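Fladis: a word list of home sewing and mending terms

Version 11

Fladis is a plain-text glossary of the words people use when they fix, alter and look after their clothes at home. It started as Auður Kragh's own notes from a mending night in Cundden, and it has grown into something I'm really happy to share!

What's inside

terms.csv: 441 entries, one per line, with a short meaning and a spelling note (we favour "colour" and "grey", but the other forms are listed too)
stitches.csv: 177 hand stitches, with every local name we could find
sources.txt: where each term came from

The stitch file is my favourite. Ladder stitch alone has a whole pile of names, and I keep hearing new ones.

How to use it

Open the files in any spreadsheet program, or search them as they are. The columns are split by tabs, despite the file ending (sorry, old habit). 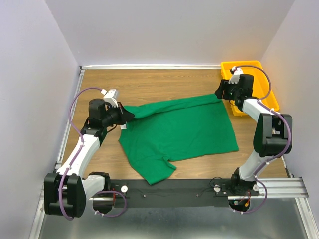 Known gaps

Knitwear repair is thin, and leather is barely there. Darning terms are getting a big tidy in June.

Adding a term

Send one word or fifty, both are great! Please include where you heard it. New entries get merged on Tuesday nights.

Licence: free to copy and change, with credit to Fladis.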